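Resizing my grandmother's ring

Jan 31, 2023

I finally took the garnet ring in to have it sized. 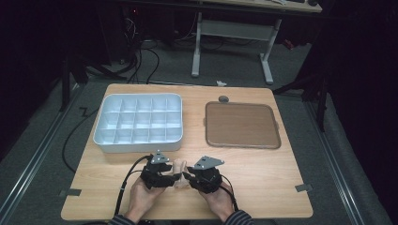

Sorcha Hanrahan wrote after my last post that I should leave it alone and wear it on a chain, as old shanks get thin at the back and a jeweler can make things worse. She had one crack on her a year after sizing.

I thought about it for a week. The trouble is that I don't wear necklaces. I have two in a drawer and they have been there since I moved to Stultley. A ring on a chain would have ended up with them.

So I took it to Flanagan, the repair counter on the second floor, over the shoe store. The man there looked at it under the loupe and said the shank was worn but sound. He wanted to go up one and a half sizes and add a small piece of gold at the back. He also found a bent prong. The quote was $109 for the sizing and $40 for the prong, with a wait until the first week of May if I wanted the engraving touched up too. I said no to the engraving. It's my grandmother's initials and I can still read the D.

I had asked at Skakesby first. They wanted $211 and would have replaced the whole lower half of the band. That may be the better job, but I'd like to keep as much of the old gold as I can.

Sorcha, I did ask about cracks. He said to take it off for gardening and lifting - I already do - and to bring it back once a year so he can check the seam. The stone stays in while he works, which surprised me.

I'm supposed to get a call when it's ready. My finger measured 7 in the store and 6 and a half at home, so we went with 7.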